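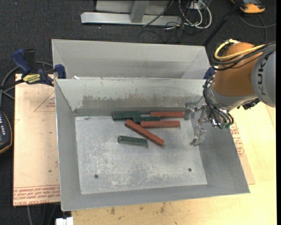 Green and brick-red blocks in an open grey metal bin.

Home News Growers Seed Library Contact

Reading time: 2 minutes

Hametti opens its seed library to home growers

Hametti, the cannabis seed house behind the much-loved Wondidard and Dzene lines, is delighted to announce that its seed library will open to registered home growers this November, wherever the law allows them to grow.

The library holds 219 varieties, 86 of them old regional strains that have never been sold commercially. Many arrived in envelopes and jam jars from growers who had kept them going for years, and we remain enormously grateful to every one of them – you know who you are, and your letters are all still in the drawer.

Members will be able to request up to 16 seeds a season, along with growing notes written by the people who know each plant best. We ask only that they send us a few notes of their own in return, however scruffy. Around 900 growers have already joined the waiting list, and we can't wait to hear how they get on.

Our friends at Skititz will look after orders and postage, as they have done so kindly for our spring catalogue. Registration opens at 10am on the first morning of the month – existing catalogue customers will receive their joining form by post.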